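Student project report: Automation in the drying room at Drestent Laundry

Unit: Work and Technology, second year
Submitted in December

1. What I looked at

Drestent is a commercial laundry. Most of what it washes is hotel sheets and towels and that side was automated years ago, big tunnel washer, ironers, folders. My project is about the small side, which they call the hand line. Guest clothes, baby things, kitchen cloths, delicate stuff that can't go through the tunnel. It used to be all by hand. Now part of it isn't.

The question I started with was "does the robot take jobs". By week two I had dropped that because the answer was too short (no one has lost a job so far, two people's hours moved). Changed it to: what do people on the hand line do now that they didn't do before, and what have they stopped doing.

I did my placement there over one term. Early shift, 6 am start, mostly standing around with a clipboard until they gave me something to sort.

2. The set-up

The hand line has two kinds of kit from two suppliers. Galow makes the arms. Borusis is the software that tells the arms what is next and keeps the tallies. The two don't always agree and a lot of the day is spent on that, more on it below.

Work goes like this. Baskets come in from the wash, someone checks the tag, the basket goes down beside a rack, and items get pegged up. When dry they come off and go to folding. The arm does pegging and unpegging for small flat items. Anything with sleeves, buttons or a stretchy waist is still done by a person. Socks were meant to be on the arm's list and got taken off it.

There are 4 people on the line per shift, same number as before. One is now called line lead, which was not a job before. That's Pacita Cabanatuan, who has been on the hand line longer than the machines have and was my supervisor for the placement.

3. How I collected information

- Watched and wrote notes, every shift I was on
- Short interviews with everyone on early shift, plus 3 from late shift who stayed back for me
- Went through the stoppage log, which Borusis prints out as a very long list
- Asked to see the old paper sheets from before, got some of them, not all

The stoppage log had 1,147 entries for the period I was given. I read all of them which took ages. A lot are the same thing twice, the system logs a stop and then logs it again when somebody hits resume. I took the doubles out where I was sure. Where I wasn't sure I left them in so the real figure is lower.

Limits: one site, one term, one student. People knew I was watching. The late shift interviews were done at the end of their shift and they were tired and wanted to go home, so the answers are short.

4. What the work is like now

Pegging is repetitive, and hard on the thumbs and wrists. Everyone I talked to brought that up before I asked. Pacita told me her right thumb used to be sore by smoko most days and now it is sore "some days, end of the week". So that is a real change and I don't want to skip past it.

But the arm is fussy. Pegs are small, they swing, and a rack that gets bumped is a rack in a different place as far as the arm is concerned. It can handle a towel square fine and then spend ages on the next one because the peg has turned sideways on its hook. People on the line have learned to see this coming. They'll be folding with their back half turned and one of them will walk over and straighten a peg before the arm gets to it. Nobody trained them for that. It isn't on any of the task sheets either. 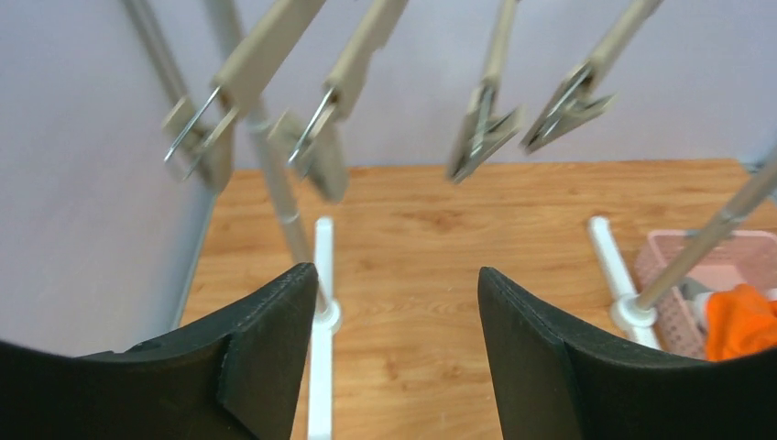
I started calling this "minding" in my notes and then found out the staff already call it babysitting. I kept minding for the report. It takes up a fair chunk of the shift but it doesn't show up anywhere, because Borusis only counts stops. If someone fixes the peg before the stop happens there is no stop, and the system shows a good hour for the arm. The better people are at minding, the less it looks like they are doing.

This was the main finding for me. In the old set-up your work was the number of baskets you got through and it went on a sheet with your initials. Now the arm gets a tally and the people get what's left over.

5. What the stoppage log shows

After I took out the doubles I was sure of, I picked a block of 275 entries in a row and sorted them by hand into causes. Would of liked to do the lot but there wasn't time. From most common to least:

Missed or dropped peg. The biggest group by a long way.
Rack not where expected. Bumped, or put back wrong after cleaning.
Item tangled with another item in the basket.
Tag not read. Wet tags mostly, according to staff.
Stopped by a person on purpose. The smallest group. When I asked, the reasons were things like "it was about to pull the sleeve".

Second group is interesting because the fix was so cheap. Late shift put tape on the floor where the rack feet go. Early shift hadn't been told and were lining it up by eye. Once Pacita heard about the tape she had it done on our side the same morning. There is no regular way for one shift to tell the other this kind of thing. They used to overlap by a quarter hour and that was cut when the arms came in, as the handover was meant to be in the software. The software has a notes box. It was mostly empty.

6. What people said

I've left names off except Pacita who said it was fine.

On whether it's better: mixed, leaning yes. Less sore. Also more boring in patches and then suddenly rushed. One person said she used to get into a rhythm pegging and could think about other things, and with the arm you can't, you have to keep half an ear on it. Another said the exact opposite, that he gets more variety now and wouldn't go back.

On being asked: not much of that. The line was told the arms were coming at a meeting and that was it. When Galow's people came to set up they asked management about rack heights. They didn't ask the ones who use the racks. The heights got changed later after complaints.

On training: one morning each. New starters get less, they pick it up from whoever is next to them.

On pay: line lead gets a bit more. Minding doesn't.

Pacita's view, from my notes, is that the arm is a decent pair of hands with no sense of what it's holding. She would keep it. She'd also bring back the overlap.

7. Comparison

For the report we were asked to compare with a second site. I used the Cabrera laundry, which a classmate did his placement at, and he let me use his notes. Cabrera has no arms on the hand side. They rotate people through pegging in short blocks so no one does it for more than part of a shift. Sore thumbs were mentioned there too but less than I expected. So rotation gets you some of the same benefit without buying anything. Drestent doesn't rotate, never has. I asked why and got a shrug.

I can't say which is better overall, the two places aren't the same size and Cabrera does no baby clothes.

8. Suggestions

a) Count the minding somehow. Even a rough tick sheet for two weeks would show management what it is.
b) Bring back the shift overlap, or at least a whiteboard. The notes box isn't working.
c) Rotate, arm or no arm.
d) Ask the line before the next change. A new gripper was being talked about when I left and as far as I know the staff hadn't seen it.
e) Tape on the floor for all racks, both shifts. Already half done.

9. What I'd do differently

Start on the log earlier. Get to late shift sooner and on their break instead of after. I also wish I'd timed the minding properly, by the time I realised it was the main thing I only had a few shifts left and my notes from before are just "P. fixed peg" over and over. Thanks to everyone on early shift for putting up with the clipboard.

Appendix A (interview questions) and Appendix B (sorted log entries) handed in seperately.

Last updated: December

Related reports
Self-checkout and the floor staff: a supermarket placement
Rotation on the hand side at Cabrera
Who fixes the label printer? Work around a packing line
Scheduling apps and casual shifts in aged care kitchens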